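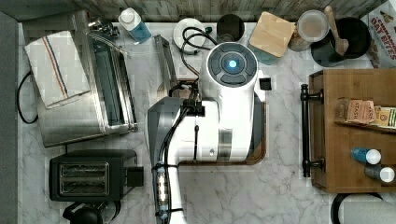 Tea Towels, Toast and Territory: Who Cleans a Shared Kitchen?

Amparo Villanueva
Social Research Methods, second-year project
17 May 2018

1. Why this topic

I have lived in three share houses and been asked to leave none of them, which I consider a qualification. My question was simple: when a household draws up a cleaning roster, does the roster get followed, and if it doesn't, who ends up doing the work? The reading list had a good deal to say about unpaid labour in families and almost nothing about four unrelated adults and one sponge.

2. What I did

I surveyed 111 people living in share houses in Tullton during April, mostly through noticeboards and one very patient laundromat. Respondents kept a tick sheet of kitchen jobs for a fortnight, and 59 of them returned it in a state I could read. Between them they logged 952 jobs. I also interviewed 11 people in person. Two of the interviews had to be redone as the housemates under discussion walked in.

Jobs were sorted under four headings: dishes, benches, floors and appliances. "Appliances" covered anything with a plug, including the parts of a toaster that people prefer not to think about.
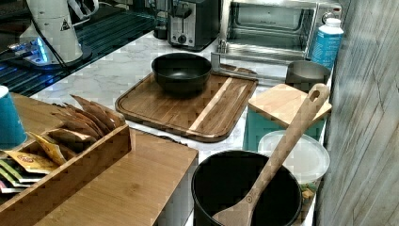 Figure 2. Toaster and toaster oven sharing a marble-patterned benchtop.

3. What I found

Dishes were the most commonly logged job, followed by benches. Floors came third. Appliances came last by such a distance that I checked my spreadsheet for an error and found a different one, now corrected.

Most households had a roster. Most rosters had stopped being updated well before my survey reached them, and one was still allocating bins to a man who had moved to Kundero. People in rostered houses were no more likely to log a job than people in houses without one, though they were much more likely to have an opinion about it.

The interviews were more useful than the ticks. Nearly everyone I spoke to believed they did more than their share. Even allowing for my having attracted the tidy ones, the arithmetic is difficult. Several people described leaving a dirty item out on purpose, to see how long it would take someone else to deal with it.

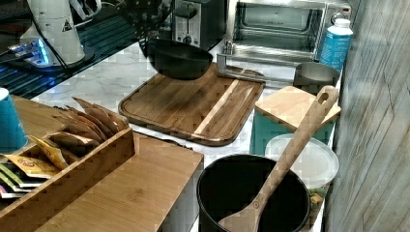
The record was held by a saucepan in the suburb of Pranus, which outlasted two tenancies and was finally thrown out by the landlord. The tenants still disagree over whose it was.

4. Problems with the study

Tick sheets rely on honesty, and they hang on the fridge where housemates can see them. One household in Jaber filled in all its sheets with the same pen, in the same handwriting, on what I suspect was the last evening. I left it out. I also never defined "wiped", and would do so next time, preferably with a diagram.

My own household took part in the pilot only. We logged nine jobs, and I did six of them.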